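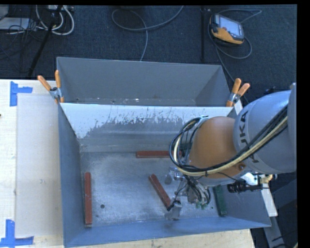
Fig. 1 – Bac métallique gris et bras KUKA.

Gestion des stocks, chapitre 4
Quantité économique de commande (modèle de Wilson)
Notes de cours, A. Harahap

4.1 Hypothèses
La demande annuelle D est connue et constante. Le délai de livraison est fixe, la livraison se fait en une seule fois, et la rupture n'est pas admise. Le prix unitaire ne dépend pas de la quantité commandée (le cas des remises est traité au chapitre 5).

4.2 Notations
D : demande annuelle, en unités
S : coût de passation d'une commande
H : coût de possession d'une unité pendant un an
Q : quantité commandée

Le stock moyen vaut Q/2, le nombre annuel de commandes D/Q. Le coût de gestion s'écrit donc :
C(Q) = S·D/Q + H·Q/2

En annulant la dérivée, on obtient :
Q* = √(2·D·S/H)

La dérivée seconde étant positive pour tout Q > 0, il s'agit bien d'un minimum. Au point Q*, les deux termes du coût sont égaux, propriété utile pour vérifier un calcul.

4.3 Application
L'atelier Rernholm consomme 826 roulements par an. Chaque commande coûte 50 €, la possession 2 € par unité et par an.
Q* = √(2 × 826 × 50 / 2) = √41 300 ≈ 203 unités
C(Q*) ≈ 406,4 €

Le fournisseur Londix ne livre que par lots de 171. Pour Q = 171 :
C(171) = 241,5 + 171 = 412,5 €
Le surcoût est de 6,1 €, soit 1,5 %, pour une quantité inférieure de 16 % à l'optimum. La courbe est plate au voisinage du minimum ; une erreur modérée sur S ou H a peu d'effet sur le coût.

4.4 Limites
Le modèle ignore la saisonnalité et la capacité de stockage. H est souvent mal estimé en pratique : il regroupe le capital immobilisé, l'assurance, l'obsolescence et la surface occupée. Si la demande est aléatoire, on ajoute un stock de sécurité, calculé séparément (chapitre 6).

Exercice à rendre mercredi : reprendre 4.3 en doublant S, puis commenter la variation de Q*.

Documents liés
Chapitre 3 : Classification ABC
Chapitre 5 : Remises sur quantité
Chapitre 6 : Stock de sécurité et taux de service (S. Yeoh)
Étude de cas : entrepôt Lurnberg
Corrigé du TD 2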